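Search this site
Type and press enter

Filed under: Riders' Group, Meeting Notes
3 min read

Sinatitz Line Riders' Group, minutes, 26 Apr 2019

I'm on the pen again, so forgive the scrawl turned typing. Present were Rianne Van Loon (chair), Tineke Verschueren, Lungile Ntuli, Lorna Dimaculangan and me, Jahangir Gazi. Last meeting's minutes passed once I'd fixed the spelling of Bratu Street (sorry, Bratu Street!).
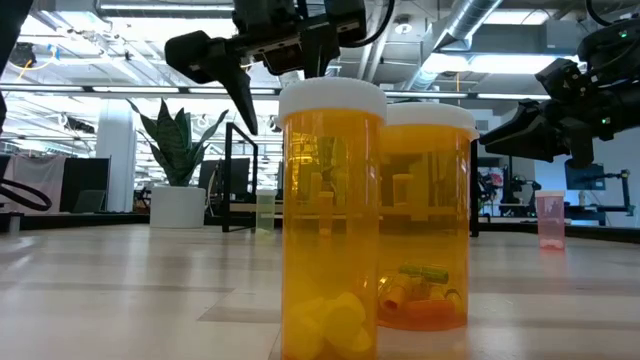

Two amber bottles with white caps.

First up was the Route 17 timetable. Lorna rode it every morning this week and says the connection at Skanent station is still far too tight, especially if you're coming off the train with a pram or a walker. Rianne will write to the operator and ask for a later departure. I seconded, loudly.

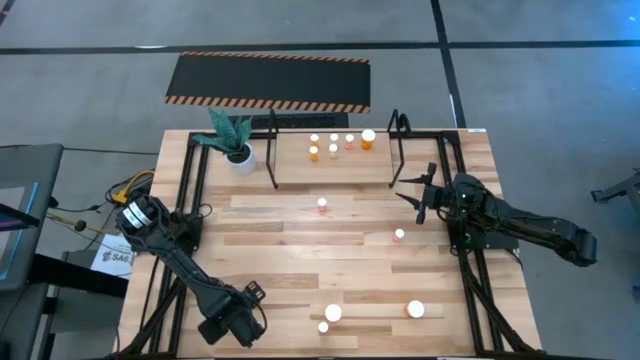 Then we got onto the Bratu Street shelter, which has been on our list since 2010. Tineke rang the council and was told the new colour scheme is holding things up. We all had a bit of a grumble – paint it whatever you like, just give us a roof! Lungile wants a bench in there too. Carried. 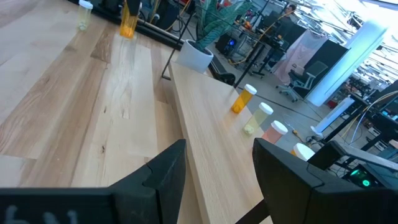 Fare machines: Trondis is swapping the old ones at platform 2, and Lungile asked whether coins will still work. We don't know yet, so that one's mine to chase.

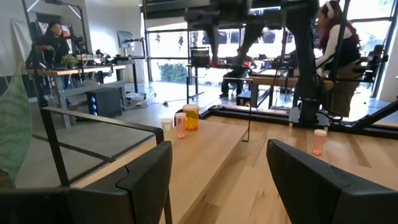 Almost 13 people have put their names down for the station walk-through in May, and Tineke is keeping the list. Tell her if you need the lift.

Next meeting is at Lorna's, same time. Bring a mug.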